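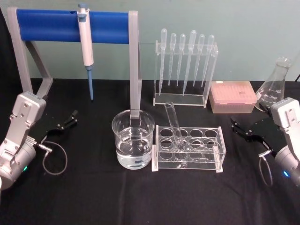 Bench day, sort of. I said back in February that I'd write up how I set out a table for small volume work and then I didn't, so here goes, fast, before I have to leave to pick up the car.

The black cloth first. I fought the cloth for years. Cloth on a lab table sounds wrong, it moves, it soaks up drips, you can't wipe it. All true. But clear plastic on a white bench is a nightmare to see and on black you get every edge. Clear tips, clear pipettes, glass. Mine is heavy, from a photo backdrop place, hemmed by me, badly. It goes in the wash on hot with no softener. If I was doing anything nastier than water and food dye I would take it off and use a tray. Water and dye is what I do most, practice runs and demos for the evening class, so the cloth stays.

Also steam it. I skipped that once and had a flask standing on a fold the whole evening and it bugged me more than it should have.

Next the stand. I like a stand you hang the pipette from, not one of those little hooks stuck on the edge of a shelf. Ours has a light grey frame and a fat blue bar across and the micropipette just hangs off it, point down. Pipettes should hang. Lying one on its side with liquid in the tip is how you get liquid up inside the body, and then you are taking it apart at 9 pm with a cotton swab and bad words. I did this in my first month and I can still feel how quiet the room got.

Stand goes on the left for me. I'm right handed and you'd think it should be on the right, and for a long time I had it there, and every time I reached for a tip my sleeve brushed the pipette and set it swinging. Left side, reach across with the right hand, lift, bring it back over the middle. Slower by a hair. No swinging.

Krešimir does the opposite. Krešimir Berisha, we share the class, he takes the beginners and I take whoever is left. He wants everything within one hand span and laughs at my layout, says it looks like a shop window. Fine. His looks like a sink.

The plastic transfer pipettes. I used to keep these in the bag. Everybody keeps them in the bag. You shove your hand in and grab one and touch four others and the stem you wanted to keep clean has had your thumb on it. Then I got the clear acrylic rack and I won't go back. One row, bulbs up, stems down through the slots. You pick up by the bulb becuase there's nothing else to pick up by. Six slots, which sounded stingy when I bought it, and then it turned out I never want more than six out anyway. Refill between groups.

The acrylic scratches if you look at it. Dish soap and a soft cloth, never paper towel, NEVER alcohol. I killed the first one with alcohol, it crazed all along one upright, little cracks like an old plate. It still works, it lives at home now holding paintbrushes.

Not all transfer pipettes are the same length by the way, even when you think they are. I've got leftovers from a Dinura bag mixed in with the Tellano ones and they sit at different heights in a rack. Doesn't matter for moving water. Does matter if somebody is trying to get the last bit out of a tall tube. I keep meaning to sort them. The Dinura pack was 400 according to the label and I had a slow afternoon so I counted and got 397. I wrote to them about it. No answer. I'm not losing sleep over three pipettes but I did count twice.

Tips. Pink box, lid down. This is the one rule I am truly boring about. Lid closed unless your hand is on its way in. Dust, hair, breath, whatever somebody just sneezed. The lid is see-through enough that you can make out the rows without opening it, so no excuse for standing there with it open having a think.

Other tip box things, quick:

Start from the same corner every time. I go back right to front left. Doesn't matter which, pick one, tell the other people.
Push straight down to seat the tip, one firm push. Do not hammer. People hammer. It makes the tip harder to eject and it walks the whole box across the cloth.
If the box slides, put a bit of shelf liner under it. I use the rubbery mesh kind for kitchen drawers.
Half empty boxes get topped up, not swapped. Gloves on for that.

I color code by box, or did, pink for one size and blue for another, until the supplier switched colors on me. Now it's marker on the lid. Write on the lid AND the base. Lids wander.

Glass. A beaker of plain water goes front and center, and I fill it about two thirds, and I get asked about this so: full beakers slop when somebody bumps the table, and somebody always bumps the table. Near empty ones make you tilt the pipette to reach and then you suck air. Two thirds is a good spot. I draw from the beaker for everything in the warm up. Plunger to the first stop, tip in just under the surface, let it up slow. Slow!! Watching people let the plunger snap back is physically painful for me. It's the plunger thumb that does the whole job and it's the last thing people think about.

The Erlenmeyer stays empty at the start and sits off to the back right. It's where things end up. I like a narrow neck for that job because you have to aim, and aiming makes people slow down, plus it doesn't go everywhere when you swirl. The faint white markings on a flask like this are not for measuring, they're a rough idea at best. I say this in every class and in every class somebody reads off a volume from the flask to two decimals. There was a guy who did a full page of sums off it. Lovely handwriting.

So the order across the table, left to right, is pipette, transfer pipettes, tips, flask, and the water out front. It isn't the order you use things in. I tried that too, strict order of use, and it meant the tips came before the pipette and the pipette was in the middle and your arm was always in front of something. What I want is tall stuff at the sides and low stuff between. Stand one side, flask the other. You can see over everything and your elbow has somewhere to go.

Wall behind. Ours is a pale greyish teal, which I didn't choose and would not have, but it's good. Plain. Before we moved into this room there was a poster of the periodic table behind the bench and I couldn't see a meniscus to save my life with all those little squares behind it. If you have a busy wall, tape up a sheet of card. Cheap fix.

Stuff I don't put on the table: phones, the notebook (it goes on the side bench, wet notebooks are sad), the paper towel roll, anybody's coffee. Waste cup goes on a stool next to the table. I had it on the table for a while and it kept getting mistaken for the beaker. Yes by me.

Setup takes me maybe ten minutes if the glass is clean. If the glass isn't clean I'm in a mood. Last person out is supposed to rinse and put things upside down on the rack, and what happens is people put it upside down without the rinse. Dried dye ring on the inside of a beaker. Warm water and a bottle brush, then a last rinse with distilled or you get spots, and spots on glass over a black cloth look like somebody's been at it with chalk.

Money, as people keep emailing. The frame stand was second hand. The rack I got new from Vukčević, and they'll do it wider if you ask, I didn't ask. The glass is a mix, some of it older than me. The water jug and funnel came from Dundeck, the housewares aisle, and do the job just as well as the science ones. The only thing I'd spend real money on is the pipette. All in, without the pipette, I was at 230 and that was over a couple years. You could do it for less, the transfer pipettes cost next to nothing and a block of wood with holes drilled in it would hold them ok. I drilled one once. Holes too big. They all leaned.

Check the pipette before a class too. Put a cup on a small scale, zero it, dispense, see what it says. Water's easy, a gram is a milliliter close enough for a warm room. Do it several times and if the numbers wander, look at the tip seat first, then the seal. Nearly always the tip. Use one wet tip for the lot, the first draw in a dry one comes out a bit short, so do that one and throw it away. The draw I mean, not the tip.

Ok what else. Put the box lid fold at the back so it opens away from you. Trim your nails if you're wearing thin gloves. Don't stand with the light behind you, your own shadow lands right on the tip.

I wanted to do the part about gravity and thick liquids as well, glycerin and so on, slower thumb and a wide tip and a lot of waiting, but it's nearly 4 and the garage shuts at half past. Next time. If you've got a decent way to keep a tablecloth from creeping forward all evening, comments are open, I've tried clips and they catch on everyones sweaters.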